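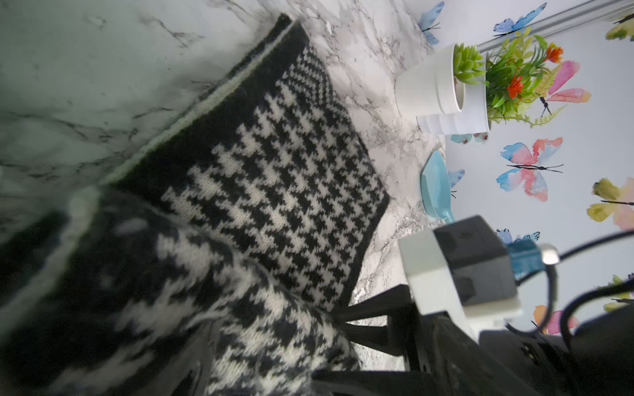
**Figure 3.** Wrist view at the counter station, knitted square on marble, with the succulent, the flowering plant and the blue dish left in place.

### 4.2 Knitted goods on a furnished counter

We came to knitwear later than we had meant to. The first months of the project went into tea towels and pillowcases, and those had given us a certain confidence that a friendly-looking knitted square was quick to take away. A woven towel keeps most of its shape when it is pinched at one corner. A knit stretches first and follows afterward, so the corner the planner believes it is holding and the corner the fingers hold can be quite far apart by the time the arm begins to lift.

Houndstooth brought a second trouble, and we grew rather fond of it as a test. Our edge finder, Thampi, looks for long, steady changes in brightness, and a field of black and cream checks offers it a great many short ones. The solid black border (Figure 3) helps a good deal against pale marble. It helps much less where a second patterned piece overlaps the first, and there Thampi would often propose a grasp that took both fabrics together.

Across the knitwear trials we recorded 2410 grasp attempts, of which 320 were set aside for checking by hand. Keerthana Ramasamy went through these patiently over most of July, and her notes shaped the failure labels used in Section 5. The label she reached for most was "two layers," followed by "slid along rib."

We left the ordinary things on the counter throughout, flowerpots and all, as we wanted the kind of kitchen a person might really come home to. Readers who know the Skunia folding benchmark, with its bare gray table, should keep this in mind when setting our numbers beside theirs.

Can a machine put away the knitting yet, then? With one piece laid flat on its own, we would say yes, if you are not in a hurry. With two pieces overlapping, we would still ask a person to separate them first, and the Wurkel controller described in Section 4.3 was our attempt to do without that help.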